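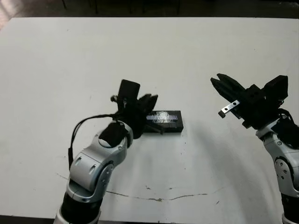
哑光白桌面，配黑色扁盒子

主题：白桌面到底值不值得买？用了四个月来说说

catinca_z（楼主）
先上图。桌子是哑光白的，我当初在白色和深胡桃之间纠结了快一个月，最后选了白的，因为那间屋子地面偏暗，想让工作台亮一点。现在的感受比较复杂，喜欢还是喜欢的，就是黑东西往上一放特别扎眼！那个黑盒子面上凹进去一条，泛蓝白色的光，灯一打就是一道亮纹，我坐久了眼睛老往那儿瞟。桌面本身倒是不怎么反光，这点要表扬。
想问两件事：
一，白色哑光面大家平时用什么擦？
二，黑色的小物件要不要垫个东西？我怕时间长了留印子。

Virgil木工房
哑光白我做过不少。日常就用拧干的超细纤维布，水里滴一点点洗洁精，再拿干布过一遍。千万别用魔力擦，擦完那一块会发亮，斜着看像补丁似的，救不回来。我给一个客人返工过一张，就是被魔力擦毁的，客人还坚持说是板子质量问题。

Ulle_L
不同意楼上。魔力擦我用了两年，轻轻带一下没事，关键是别使劲来回蹭。圆珠笔印子用洗洁精根本下不来，你不用魔力擦用什么？

Virgil木工房
回 Ulle_L：酒精棉片，点按，不要画圈。先在桌子背面试一下。你那张是什么面？三聚氰胺的耐磨一些，烤漆的你再擦两年试试。

Ulle_L
Grundura的，商品页上只写了“耐磨饰面”，鬼知道是什么。反正没发亮。也可能是我近视没看出来，哈哈。

特拉扬T
我说垫子的事。橡胶脚的东西直接压在白桌上，有的真会发黄，我之前一个小音箱放了一个夏天，挪开四个黄圈，怎么擦都在。后来凡是底下带胶脚的我都垫毛毡，一张A4大的毡子剪开能用好久。楼主先把盒子翻过来看看底下是什么材质再说。

catinca_z（楼主）
看完吓得我赶紧跑去翻（笑）。暂时没有印子，不过毛毡已经下单了，买了一包12片的，灰色。
@Virgil木工房 酒精会不会把哑光擦花？我胆子小。

Virgil木工房
少量不会，别泡着就行。擦完马上用清水布带走。

Dewanti在搬家
我来唱个反调：白桌面我用了半年就换掉了。灰尘倒看不太出来，可头发、橡皮屑、咖啡圈全都看得清清楚楚，我又是那种看见就得擦的人，一天擦四遍，班都不用上了。换成浅灰以后人都平和了。

特拉扬T
@Dewanti在搬家 这算优点吧，脏了看得见才会擦啊。我妈家那张深色桌子看着挺干净，手一摸全是油。

Dewanti在搬家
道理我懂，可是我累呀。

Ulle_L
反光那个我有办法，灯别从正上方打，往侧面挪个20厘米，角度一变那条亮纹可能就跑了，也可能跑到别处去，你坐在平时的位置上慢慢试。我以前桌上有个带亮面的东西也是这样，最后把它转了个方向就好了，一分钱没花。

catinca_z（楼主）
对哦，转方向我居然没想过！光想着换灯了，购物车里都躺了三盏。今晚先转一下试试。

Virgil木工房
三盏都删了吧，省下的钱买两块好抹布。

特拉扬T
顺便问一句，有没有人用过透明桌垫？想给白桌子铺一张，又怕铺上去变成亮面，那买哑光的意义何在……

Dewanti在搬家
用过，别买便宜的，味道大，夏天胳膊粘在上面撕都撕不下来。磨砂的稍微好点，不过底下进了水汽会有一摊一摊的影子，每隔几天得掀起来晾。

Ulle_L
我铺磨砂的，没有水汽的问题。可能跟住的地方潮不潮有关系？

catinca_z（楼主）
更新：盒子转了个角度，坐着的时候基本不晃眼了，站起来还是能看到一点，可以接受。酒精棉片在背面试过，没花。桌垫先不买，等毛毡到了再看。深胡桃那张我还是会偶尔点进去看一眼价格……

Virgil木工房
别看了，深色的落灰更明显。

Dewanti在搬家
所以说浅灰啊！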